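**Gajewski ouvre la réservation des cellules de manutention Nerndale pour le budget du prochain exercice**

Bastville, juin. – Gajewski, intégrateur d'équipements automatisés, ouvre aux entreprises et aux laboratoires la réservation de ses cellules Nerndale, destinées à la manipulation de petits objets fragiles : pots, flacons, barquettes. Le programme porte sur 20 cellules, réparties en deux tranches de 10. Les livraisons de la première tranche débuteront au quatrième trimestre.

L'offre s'adresse aux acheteurs qui doivent inscrire une dépense d'investissement avant d'avoir arrêté leur configuration définitive. La réservation s'effectue contre un acompte de 1 000 euros hors taxes par cellule, déduit de la facture finale. Le choix des préhenseurs, des supports et des capteurs peut être modifié jusqu'à la validation du dossier technique.

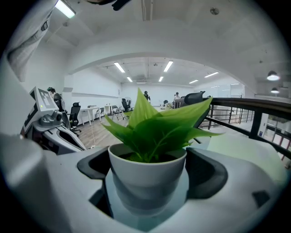
Le contrat de maintenance est chiffré séparément, à 3 336 euros hors taxes par cellule et par an. Il couvre une visite préventive semestrielle, l'étalonnage du système de vision et le remplacement des garnitures de contact. Les consommables propres à l'application du client, les pièces endommagées par collision et les déplacements hors contrat restent facturés au réel.

Gajewski recommande de distinguer trois lignes dans le dossier budgétaire : l'équipement, la mise en service et l'exploitation. L'adaptation des supports à un nouveau format d'objet relève de la deuxième ligne lors de l'installation, puis de la troisième. Les travaux électriques et l'aménagement du local ne sont pas compris dans l'offre.

Les essais de qualification se déroulent sur le site de Bramow, à partir des objets fournis par le client. Chaque série donne lieu à un rapport mentionnant les temps de cycle, les taux de reprise et les réglages retenus. Ce rapport peut être joint à l'appel d'offres ou à la demande de financement.

La grille tarifaire et le formulaire de réservation sont disponibles auprès du service commercial de Gajewski, à Bastville.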